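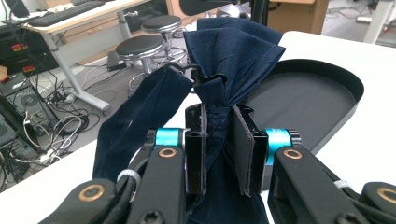
How long does it take to get rid of clothes moths?

Most of a year, if you do it properly, and longer if you do it the way I did, which was to buy a trap, look at the trap, and feel that something was being done.

I first saw one in September, in the hall, at that hour of the evening when you put the big light on and regret it. A small beige thing, flying badly. I said "oh, a moth" in the voice of a person who likes nature and went to bed. It was weeks before I took my good grey jumper out of the drawer and found that I could see my elbow through it.

People who have had moths will recognise the next part. First you blame the jumper. It was old. It was cheap, or at any rate it was cheap for a jumper that cost that much. You caught it on a door. Then you look at the one underneath, and that has also been caught on a door, in five places, along the fold.

I rang Kristine Tan, who had moths all through her time in the flat at 122 Marness Road and has never quite come back from it. She asked what sort of carpet I had. I said wool. There was a long silence.

A few things I had wrong.

The moths don't eat anything. The flying ones haven't got working mouths. It's the larvae that do the eating, and they don't fly about under the big light where you can clap at them. They stay in the dark, under the wardrobe, in the sort of fluff you have been meaning to deal with since you moved in. By the time you're chasing one round the lampshade with a slipper it has usually done its damage and is thinking about its children.

They don't much care for cotton either, or nylon, unless you have spilt your dinner on it. They want wool, cashmere, silk, fur, feathers and any other part of an animal. So a moth will pass over a whole rail of things you'd be glad to see the back of and settle on the one cardigan your aunt left you. I don't think this is spite but I've not ruled it out.

Lavender does very little. I know. I had lavender in every drawer, little bags of it, tied with ribbon, from a craft stall in Nakstead, and I found a larva living on one. Cedar is a bit better if it's fresh and the drawer is tight. Mine was neither. The cedar balls had been in there since before the last two prime ministers and smelt of drawer.

And the traps are not really traps. They're a sticky card with a scent on it that brings in the males. The females go on laying regardless, having no shortage of offers. A trap will tell you whether you've got moths and where most of them are, so it is worth having one, but I already knew I had moths. I spent £23 on a pack of Vernance traps to be told it again in every room.

What worked, in the end, was housework. I'm sorry. I looked for something else.

I began with the bedroom, because that was where the jumpers were, and because I thought I'd do it in a morning. Everything came out. Drawers out, and then the drawer runners hoovered, and the inside of the carcass, and underneath, where I found a sock that had been more or less turned into gravel. The wardrobe had to be walked away from the wall. Behind it the carpet simply stopped. It had been carpet and now it was backing, in a neat strip the exact width of the wardrobe, and along the edge of it were the little cases they make, like grains of rice that have let themselves go.

I sat on the bed for a bit after that.

If you have carpet, do the edges first. Use the thin nozzle, go along the skirting and under anything you haven't shifted in a year. Then empty the hoover outside, straight away, into the bin and not into the kitchen pedal bin with an air of having finished. And do it again the next week. The eggs hatch when they like and you will miss some.

Clothes are easier. Anything that can stand a wash at 50 or more can be washed at that, and whatever was in it will be dead. The trouble is that nothing moths like can stand a wash at 50, as I can confirm if anybody has a small child who would like a felt jacket. So the good things go in the freezer. Bag them, squeeze the air out, leave them for two weeks in a proper cold freezer and let them come back to room temperature before you open the bag. My freezer holds 2 jumpers and some peas. I was on a rota until the spring. I'd go in for fish fingers and meet my own scarf.

Mr Abdella at the dry cleaner's took the coats. He is a man of great tact. He held my winter coat up to the window, and some of the window came through it, and he said, "We see a lot of this." I asked him whether it was because I kept a dirty house. He said moths like a clean house just as much, but they like food and sweat on the clothes, so put things away washed. I noticed that he had not quite answered the question.

That's the rule I've kept, more than any other. Nothing woollen goes back in the drawer worn, even if it was only worn to the post office. I've also got lidded boxes now for the summer, and I take everything out and shake it in the garden now and then. They hate being disturbed and they hate the light, and I've come to feel the same about them.

Things I didn't do: smoke bombs, sprays, the man with the van who quoted me for heat treating the whole house. Kristine had a man with a van. She says he was very good and that she'd marry him. If you've got it in the floorboards or the loft then you may want a man too. Mine was mostly one room and a stretch of landing, and I was too mean.

Also, look in the places you don't count as clothes. I'd done the entire bedroom twice before I thought about the piano. It's an old upright, it came with the house, I can't play it. The hammers are felt. So is a good deal of the rest of it. I took the bottom panel off with a torch in my teeth and there they all were, a settled community, generations of them, living in the one object in the house I had never once opened. The tuner charged more than the jumper had cost. He says it's playable now, and he's asked me twice whether I'd like lessons.

I saw one last night, on the landing, flying badly. It might have been some other sort. There are a great many sorts. I've moved the bookcase out from the wall and I'm going to have another cup of tea before I look.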